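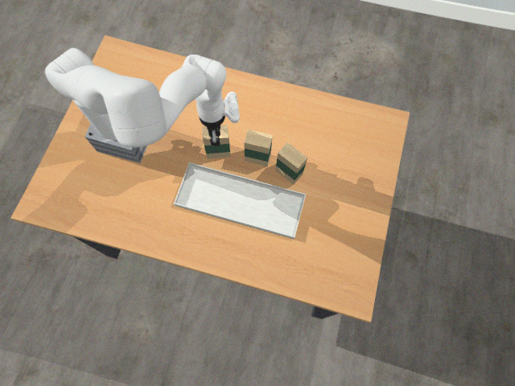
# Does Anybody Read the Bus Stop Signs in Clirley?

My project started with me missing a bus. I was standing at the Pleller Street stop in August, staring at a timetable that had been up so long the numbers had faded to pale blue, and I thought - okay, who is this for? So when we had to pick a topic for the local services class, I already had mine!

## What I did

I picked 9 stops along the Hoarau line and went to each one with a clipboard and a very bad pen. At every stop I asked people three things: did you look at the sign today, did it help, and what do you use when it doesn't? I also left a short paper survey at the Gilteo library. I printed 600 copies (way too many, my backpack hated me) and put them next to the returns desk.
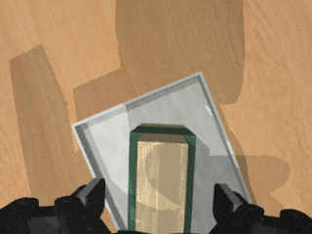
The stop interviews were the fun part. People waiting for a bus will talk to you, especially if it's late, and I got a lot of opinions about routes I never even asked about. One woman drew me a whole new map on the back of my form, and I kept it.

## What I found

Most regular riders told me they never look at the sign. They know their bus, or they use their phone. The folks who do read it are mainly visitors and older riders, and they had the most complaints: tiny print, weekend times squeezed into a corner, and a help number that rang and rang when I tried it.
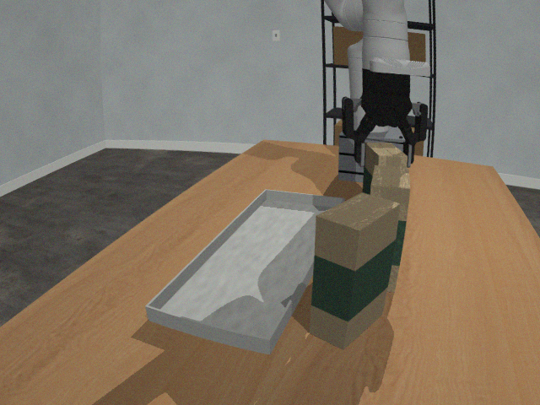 Height came up more than I expected too. At 3 of the stops the timetable is mounted so high that I had to stand on my toes, and I'm not short.

## What I'd change

Bigger print, for sure, and a separate panel for weekends. If I did this again I would go out in the evening as well, when the light is worse and the crowd is different. I'd also bring a second pen.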